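Hemi Halliday Wants You to Read the Letter Twice

I had been told that Hemi Halliday talks fast and eats slowly, and both of those were true at lunch. I'd asked for an hour. We ended up with most of an afternoon at a corner booth in Jerkorport, with a plate of fries going cold between us and a folder of photocopied letters that Hemi kept moving away from the ketchup.

The letters are why I was there. If you haven't come across The Hestik Letters yet, it's a book of correspondence between two sisters, one who stayed in the little river town of Hestik and one who left it at nineteen to work in a hat shop. They wrote to each other for most of their lives. There are 1,443 letters in the collection, and Hemi read every one of them before choosing the ones that made it into print. The finished book runs 508 pages, and I'm a slow reader, and I still got through it in under a week (I did skip dinner once).

I started with the obvious thing, which was how you even get hold of a pile like that.

"I bought a sewing box," Hemi said. "I wanted the box. It was twenty bucks at an estate sale, no, sorry, it was less, I talked them down. And the lady running the sale said, do you want the rest of what goes with it? And I thought she meant thread."

What went with it was eight shoeboxes tied up with kitchen string. Hemi put them in the back of the car and didn't open them for a month.

"I was busy! I had a job. I was teaching night classes in bookkeeping and I had a leak in the roof. Then I had a bad cold and couldn't sleep, and I untied the first one at two in the morning, and the very first letter I picked up started with, 'You are wrong about the goose.' And that was it for me. I had to know about the goose."

I won't spoil the goose. It takes four years of letters to settle and I'm still on the younger sister's side.

What I like so much about the book is how little it tries to make the sisters into heroes. They're petty. They complain about money and knees. The older one, Adela, has a habit of copying out recipes and leaving out one thing on purpose, and the younger one, Rue, spends whole paragraphs trying to work out what's missing. I asked Hemi whether it was hard to leave that stuff in when an editor might want the big moments, the weddings and the funerals.

"My first draft was all weddings and funerals," Hemi said, and laughed. "It was terrible. It read like the back of a family Bible. I gave it to my neighbor and she gave it back and said, well, they sure did bury a lot of people. So I went back and put the knees in."

Finding a publisher took longer than the reading did. Hemi sent the manuscript to more places than I'll list, and got back a stack of polite notes saying that letters don't sell. The one that finally said yes was Riltent, a small press that mostly does field guides and local history. They'd never done a book of letters before, and they asked for two things: a map of Hestik, and fewer footnotes.

"I love a footnote," Hemi said, a little sadly. "I had a footnote on button prices that went on for a page and a half. I thought it was the best thing in there. They said I could keep three lines of it."

We ordered coffee around then. Hemi takes it with so much milk that the waitress brought a second little jug without being asked, and I took the chance to look through the folder. The handwriting is a shock if you've only seen the printed book. Adela's is upright and neat and you could read it from across the room. Rue's leans over so hard it's nearly lying down, and when she ran out of paper she turned the sheet sideways and wrote right across what she'd already written.

"She did that to save on postage," Hemi said. "It drove Adela crazy. It drove me crazy too. There's one letter that took me nine evenings, and when I finally got it all down it was a complaint about a landlord's dog."
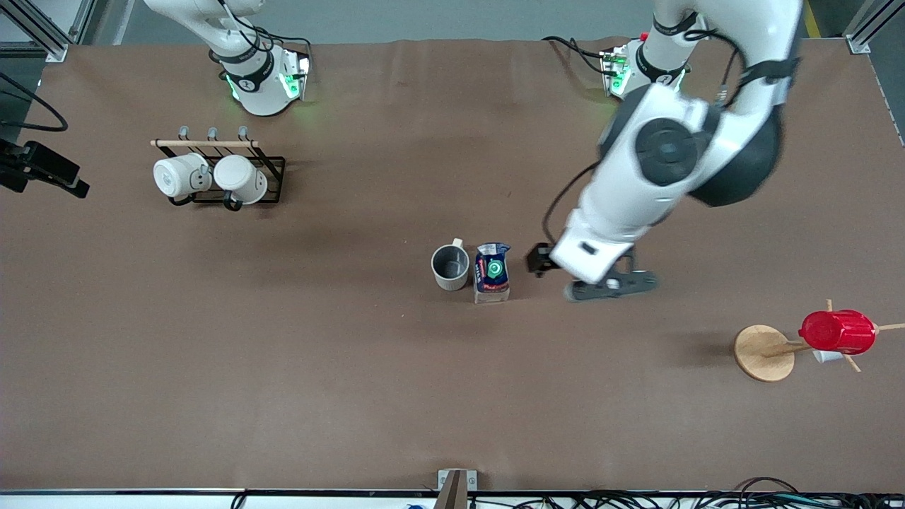

How do you decide which letters to cut?

"I read them out loud," Hemi said. "All of them, in my kitchen, to the cat. If I got bored in my own kitchen then a stranger was going to get bored on a train. Some of them I hated to lose. There's a lovely one on picking plums that just says the same thing as another lovely one on picking plums, and you only get to keep one plum letter."

I wanted to know if the cat had opinions. The cat, I was told, slept through the whole of Adela's forties.

The part of the book people keep asking about is the gap. Somewhere past the middle, the letters stop. There's a full stretch where neither sister writes, or where nothing they wrote was saved, and then they pick up again as if somebody had just come back into the room with the tea. No apology, no explanation. Rue asks whether the porch got painted. I turned back a few pages when I reached it, sure I'd missed something, and I gather I'm one of a great many readers who did.

Hemi doesn't know what happened either, and has made peace with that, mostly.

"I tried so hard. I went to Hestik and sat in the records room at the town hall. I looked up the hat shop. I wrote to a man who thought he might be a grandnephew, and he turned out to be from some other family altogether, very nice man, sent me a calendar. And I had a whole theory! I had a chapter written with my theory in it. Then I read the chapter and it was me talking, and I didn't want to be the one talking right there."

So the chapter came out, and there's a blank page instead. Riltent's printer called twice to ask if it was a mistake.

I asked if Hemi would tell me the theory, off the record, over coffee, between friends. I got a long look and then a very firm change of subject, and that's how we got on to Vashisht.

Vashisht is the next project, and it's a different kind of thing. It's the name of a boarding house that used to stand near the Jerkorport ferry landing, and what's left of it is the guest book. Everybody who stayed there had to sign in and write one remark. That was the house rule, and it looks like the owner really held people to it. Some of them wrote a line on the weather. One man wrote "eggs" every visit for years, and then one spring he wrote "no eggs," and he never signed in again.

"I think about him all the time," Hemi said. "Did he leave over the eggs? Did he marry someone? I'd love to find out, and I also kind of don't want to."

The plan is for a short book this time, with the remarks printed down the page in order and very little from Hemi in between. Riltent has it down for September, though I got the feeling that Hemi and the press may not mean the same thing by September. There was some cheerful muttering on the subject of indexes.

We talked for a while about how to start if you've got a box of your own. I have one, as it happens, from my grandmother, and I've been walking around it for years. I'd been hoping for a system, with colored folders maybe. Hemi had brought a pencil and nothing else.

"Don't sort them first," I was told. "Everybody wants to sort them first. Just read. Keep them in whatever order they were in, even if it's a silly order, because somebody put them that way. Write the date lightly on a slip of paper and tuck it in. Don't write on the letter. And no tape! I don't care how bad the tear is. Put the tape back in the drawer."

I confessed to some tape. It was a while ago and I was young. Hemi was kind about it and told me to leave it alone and not try to pick it off, and to keep that letter in its own envelope so the sticky part doesn't get on anything else.

"And read each one twice," Hemi said. "First time you're reading for what happened. Second time you hear who they are. Adela says 'I am quite well' in almost every letter, and the first time through I believed her. Second time I started noticing when she put it at the top and when she put it at the bottom. If it's at the bottom, she's had an awful week."

I went home and checked, and I think that's right. There's one in the second section, a short one with the broken gate in it, where she says it at the bottom and then says it again after her name. I'd gone straight past it the first time, looking for more goose.

By then the waitress was putting chairs up and we'd long since lost the fries. Hemi packed the folder into a canvas bag, took it out again to show me one more thing (a pressed leaf Rue had sent with the words "this is a bad one but it's all they have here"), and packed it back in. We stood out on the sidewalk for another twenty minutes talking about plums.

The Hestik Letters is out now from Riltent. Hemi will be reading from it at the Jerkorport library on 3 May 2026, and there'll be time for questions afterward, although I can tell you already that the one on the gap won't get you very far. My grandmother's box is on the kitchen table. I've read three so far, and I've got them in the order I found them.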